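3.2 Cell Layout and Upkeep

The kitchen cell, which we call Floltovden in the rest of this paper, is built around one arm and one counter. We describe its upkeep in some detail, as most of the lost time in our first month came from the cell itself and very little from the learned policy.

The arm is mounted at the front of the counter and reaches toward the backsplash. The appliances used in the tasks are kept to the left of the arm and the tray and plate to the right, with the cutting board in between. The row of containers along the wall is not used in any task reported here. It was left in place so that the background would resemble a kitchen in daily use. An overhead camera covers the working area of the counter and is the only fixed view given to the policy.

Power and signal lines for the gripper run outside the arm and pass over the wrist. This was the weakest part of the setup. A line that is too short pulls on its connector when the wrist turns, and one that is too long can catch on a handle or hide the fingers from the overhead view.

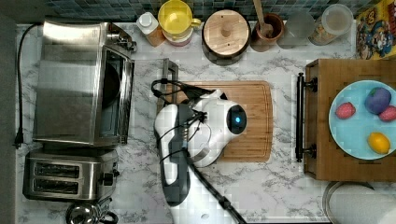

Figure 4. Overhead view of the Floltovden cell, with the arm over the cutting board and the gripper cables looped over the wrist.

We settled on a single loose loop at the wrist, held by two soft ties, with the remaining length led back along the arm. The ties are replaced every 4000 motion cycles or whenever one shows a nick, whichever comes first. The wrist joint is limited in software to less than a full 360 degree turn, so the loop cannot wind up over a long session. Before this limit was added, the controller would now and then pick the longer way around to reach a pose, and the lines had to be unwound by hand.

At the start of each session the operator runs a short check written by Fikri Teoh. The arm moves to a home pose above the board, opens and closes the gripper, and then turns the wrist slowly to both ends of its range. The operator watches the lines during the turn and stops the arm if any of them goes tight. Finger pads are wiped with a damp cloth and left to dry before the first trial. Flat metal items slip more easily than anything else in the task set, and a thin film of oil on the pads was enough to spoil a grasp.

The baking tray task puts the most load on the gripper. The tray is wide and light, and when it is gripped at an edge, a small contact at the far end turns it in the fingers.
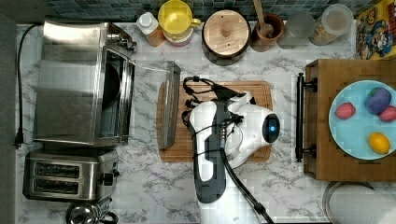 Grip force for thin metal parts was therefore set apart from the force used for the toy fruit. We raised it in small steps until the tray no longer turned under a light push by hand, then kept that value for all later trials. The motion was also slowed near the oven door. A hard contact with the door does not damage the arm, but it can shift the oven on the counter, and after that every stored pose near the oven is wrong.

To catch such shifts, Syafiqah Halim marked the intended position of each appliance in a reference image from the overhead camera. The live view is laid over this reference between blocks of trials, and anything that has moved by more than 2 mm is pushed back into place. The camera is calibrated again only if the counter edge itself no longer lines up – this happened once, in October, after the camera mount had been bumped during cleaning.

All stops, repairs and adjustments were written to the session log. Of the 823 trials attempted, those interrupted by a cable or pad fault were repeated after the repair and are left out of the success rates in Section 4.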